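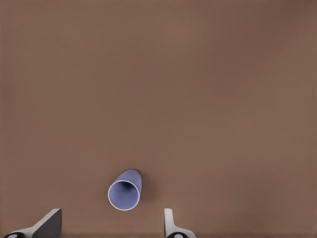 Soudabeh Mahmoudi read the number again before she called Kamlesh to her desk. Out of 400 trials, the new method had finished 211. The old method, on the same 400 starting positions, had finished 187.

"It is better," said Kamlesh Negi.

"It is better by twenty-four cups," she said. "I promised Berwood more than twenty-four cups."

Berwood was the company that paid for the work. Their engineers wanted a program that could learn to use two arms from a small set of human demonstrations, and they wanted it to be tested in simulation before anybody touched a real machine. Soudabeh had named her method Mestina, after the village of her grandmother. In September this had seemed to her a nice idea. Now she thought that one should not give the name of a village to something that fails so often.

Kamlesh pulled a chair near and sat down. He was two years younger than she was, and he had the habit of watching the failures one by one, which she found slow and a little painful.

"Show me a bad one," he said.

She opened trial 187, because the number was already in her head. On the screen the arms went down to the table, and she stopped the playback there. 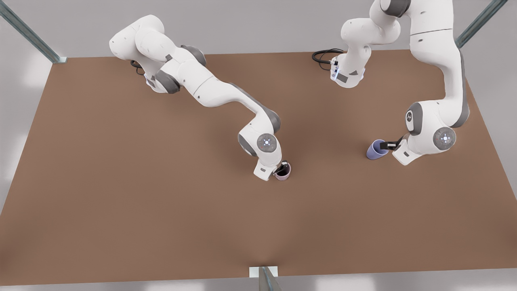 Trial 187, with the mug in the right arm and the cup in the left.

"Which hand has the difficult job?" he asked.

"The left. It must bring the cup upright and put it down next to the mug. The right one only has to hold and wait."

"And does it wait?"

She let the trial continue. The right arm did not wait. It began to move while the left arm was still turning the cup, and the mug came into the place where the cup needed to go. They played it three times. Then they opened another failure, and one more after it, and in both the same thing happened.

"So it can do each half," Kamlesh said slowly. "It does not know when the other half is finished."

Soudabeh looked for the demonstrations on the Kashyap server. She had recorded them herself, late in the evening, with a controller in each hand. In the first one she could see it immediately. Her own right hand never waited either. She had been tired and wanted to go home, and she had started with the right hand each time before the left was ready, trusting that she would be quick enough. She had been quick enough. The program was not.

"It learned my impatience," she said.

"Flullon has the same trouble, I think. They wrote something about it in their last report."

"Please do not speak to me of Flullon tonight."

He laughed and went to make tea. When he came back with 2 glasses she had already deleted nothing, although she had wanted to. She had made a new empty folder and written the date on it, 2023-10-03, and she was holding the controllers.

"Sit there," she told him, "and if my right hand moves too early, say stop."

She lifted the left one first. The arm on the screen followed her, and Kamlesh, with the glass close to his mouth, said nothing yet.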